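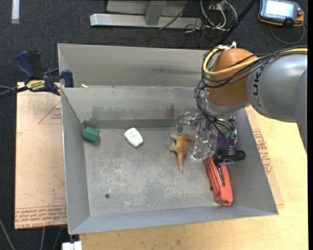
The fault took six weeks to find, and Meriem Abou Zeid would like it known that for five of them she was told it didn't exist.

She runs the picking trials at Clistari, a contract testing shop that sets robot arms to work lifting odds and ends out of metal bins. Toys, bottles, boxes, whatever a warehouse might throw at them. The customer in this case was Stolitport, which wanted to know whether a picking program called Hilow was ready to leave the lab. The sales material said it recovered from its own mistakes. Abou Zeid had read sales material before.

"I don't mind a robot dropping things," she says. "Everything drops things. I mind when it drops something and writes down that it didn't."

That was what it did. In June, partway through a run of 272 picks, the arm went down for an object, closed its fingers, came up with nothing and carried that nothing over to the neighbouring compartment. It opened the gripper, logged a success and went back for the next one. The log for the full run showed 268 successes. When she played back the video with a colleague and a notepad, 42 of those were air.

I asked her how a machine can fail to notice that its hand is empty.

"Easily. It's got no feeling in the fingers. It's looking at how far they closed, and it's looking at air pressure, and it's guessing."

The fingers on this gripper are clear and a bit soft, which is good for not crushing a toy animal and less good for knowing whether you've got one. Air comes to the tool through thin black lines that run along the arm with the rest of the cabling. According to Abou Zeid, one of those lines had developed a pinch where the bundle loops around the joint. With the wrist turned one way, all was well. Turned the other way, the line squeezed partly shut, the pressure reading stayed high, and Hilow took high pressure to mean a full hand.

So the fingers were closing slowly and weakly, late enough that the object had often slid out, and the one reading that might have raised the alarm was the reading being fooled.

Teodoro Manalastas looks after the hardware and was the one who eventually put his thumb on the kink. He is less annoyed than his colleague, but not by much.

"I'd checked that line twice," he says. "Both times I checked it with the arm parked. Parked, it's perfect. You'd have to be standing there with the wrist rolled over to see it, and you're not supposed to be standing there with the wrist rolled over."

This is where a dull story about a hose becomes a safety matter, and where I think Clistari has more to answer for than it first let on. To find the pinch, somebody had to look closely at a joint while it was in an awkward position. The proper way is to jog the arm there slowly with the handheld pendant, stop it, lock it out, and then go in. Manalastas says that's how he did it on the day he found the fault. He doesn't claim it was done that way every time before.

"There was a morning when I leaned in between cycles," he says. "It was paused. I thought it was paused. It was waiting on a retry."

The retry came. Hilow waits 20 seconds after certain errors and then has another go without asking. The arm swung back over the bin while his forearm was near the rim. It missed him, and he says it was moving at reduced speed, and both of those things are true and neither makes me feel much better. He reported it the same afternoon. Abou Zeid stopped the trials until the next day.

Only until the next day?

"Yes," she says. "I've thought about that. I should have kept it down for the week."

The change they made was simple. The automatic retry is off whenever anyone has the guard open, and it stays off until a person presses a button to turn it back on. One might ask why it was ever any other way. I did ask, and was told the retry feature had been seen as a selling point - fewer stops, fewer people called over to restart things. Stolitport's own staff had requested a shorter wait.

As for the 42 phantom picks, the software supplier's first reply was that the log was correct "within the definition of a completed cycle." Abou Zeid reads this aloud from her phone with some relish. A completed cycle, it emerged, meant that the arm had gone through all its motions. Whether anything had travelled with it was a separate question that the headline number didn't ask.

"They weren't lying," she says. "They'd just chosen a word that couldn't be wrong."

The supplier has since added a check. The program now takes a picture of the bin before and after each pick, and if the same things are lying in the same places it calls the pick a miss. I asked whether that settles it, and got two answers.

Manalastas thinks it mostly does. He has rerouted the air line with more slack at the joint and a new tie, and he now inspects it in four wrist positions instead of one. He calls the inspection an Ignacio, after the uncle who taught him to check a truck's brake hoses with the wheels turned both ways. The name has stuck on the checklist.

Abou Zeid isn't there yet. A picture check is fine for a big object, she says, but bare metal is an unkind background. It's scratched and it reflects, and when a drop shifts an object by a few centimetres, the program can decide that one thing has left and another has arrived. She has seen it do this twice since the update. Both times it counted a pick.

"Twice isn't 42," I suggested.

"Twice that I caught," she said.

Stolitport has put off its decision. Clistari will run the full set again with a person scoring every pick by eye, on paper, and the two tallies will go to the customer side by side. The supplier asked if the paper one could be left out of the summary page. Abou Zeid told them it would be the summary page.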